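Comparing Camera Placement and Controller Type for Bar Picking in Simulation

Idville Technical College, Robotics Project II
Final report, November

1. Purpose

The project compared two camera placements and two controllers for picking thin bars from a flat table. All tests were run in simulation. The arm, the gripper and the table were the same in every trial, so that any difference in the results could be assigned to the camera or the controller. A secondary goal was to find out whether the triangular fingers block too much of the view when the camera is carried near the gripper.

The work follows on from the Stilterby project of last year, which used a single fixed camera and larger parts. That report listed occlusion as an open problem but did not measure it.

2. Setup

The scene has one arm over a pale, matte tabletop. The gripper is a parallel type from the Clurnico model set, fitted with open-frame fingers. The parts are colored bars and smaller pieces. Color was used to label the parts in the segmentation step and has no meaning for the task.

Lighting was a single strong source with shadows switched on. Earlier student projects often switched shadows off to save rendering time. We kept them because the segmentation step has to work with them on the real bench.
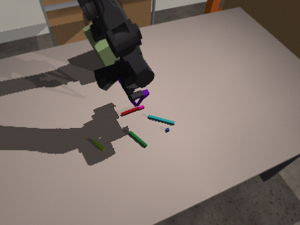

The fixed camera was tested first, with no change to the default exposure. Segmentation was done by hue, followed by a fit of an oriented rectangle to each region. The main source of error was the cast shadow of the arm. With the arm low over the red bar, the olive bar lies inside the shadow and is much duller than the other pieces, while the cyan bar stays fully lit. A single brightness limit therefore could not be used for both. We replaced it with a limit on hue and saturation only, which recovered most of the shaded regions but made the edges of the fitted rectangles less stable.

3. Hand camera

The hand camera used a wide-angle model with a circular image. It was placed so that both fingers and a large part of the table could be seen together. The lens model was calibrated once with a rendered checkerboard and not changed after that.

The wide view has two costs. Straight bars away from the image center are bent by the lens and must be corrected before the rectangle fit. The gripper also takes up a large part of the lower image, and those pixels have to be masked. The mask was drawn by hand for the open position of the fingers and then interpolated for the other positions.
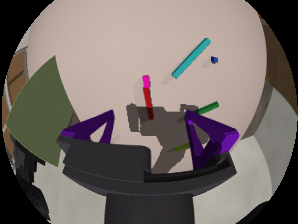

Figure 2. Hand camera, uncorrected image. The left end of the green bar is partly hidden by the right finger.

The open frame of the finger helps less than we expected. A bar seen through the triangle is split into separate regions, and the first version of the segmentation code counted these as separate parts. A merging step was added that joins regions of the same hue if their long axes line up. It fails when only a very short piece can be seen through the opening, as the angle of such a piece is mostly noise.

4. Controllers

Two controllers were compared. The first, called the Lindemann controller in our code after the lab in which it was written, plans a full path from one camera reading and then follows it without correction. The second is a visual servo loop that takes a new reading at each step and moves the gripper by a small amount – in effect it never plans further than the next step.

Each trial was limited to 2,000 control steps. A trial was ended early if the bar was lifted clear of the table or if a finger touched the tabletop. Both controllers used the same speed limits and the same closing force.

The servo loop needs the target to stay visible until late in the approach. With the hand camera this depends on the angle at which the gripper comes in, because a finger can pass between the lens and the bar.

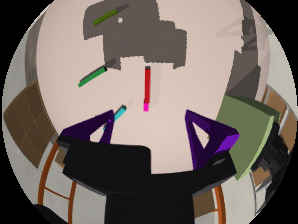 Raelene Merrick argued at the midterm review that the comparison was unfair to the servo loop, since a finger mask that is too generous hides parts of the bar that could still be used. She asked for the mask to be reduced and the hand camera trials to be repeated. We did this before the final data set was recorded. The smaller mask improved tracking near the fingertips, but it let through some purple edge pixels, and these had to be removed by a hue test.

5. Results

The final data set has 144 trials, split equally between the four combinations of camera and controller. Of these, 54 ended without a lift. The logs contain 3,203 saved images, all of which were checked by eye for mask errors.

The fixed camera with the planned path was the most repeatable combination. Its failures were mostly angle errors on shaded bars. The hand camera with the servo loop placed the gripper closer to the bar center but lost the target more often during the last part of the descent. The other two combinations were weaker. In particular, the planned path gained little from the hand camera, as it uses only the first reading.

Starting height also mattered. When the first reading was taken with the gripper well above the parts, fewer of them were covered by the fingers. 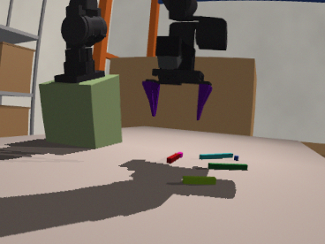 Figure 4. Gripper raised over the table with the fingers open. The olive bar lies in the arm's shadow.

6. Limits and further work

Contact friction was left at the default value and was not checked against real bars. Only one light position was used, so the effect of shadow direction is unknown. The smallest pieces were not used as targets – the fitted rectangle was too small to give a stable angle.

The next step would be to use the fixed camera for the first approach and change to the hand camera for the final correction. A narrower finger should also be tested with the same mask procedure. The scene files and the segmentation code are stored in the course archive together with the trial logs.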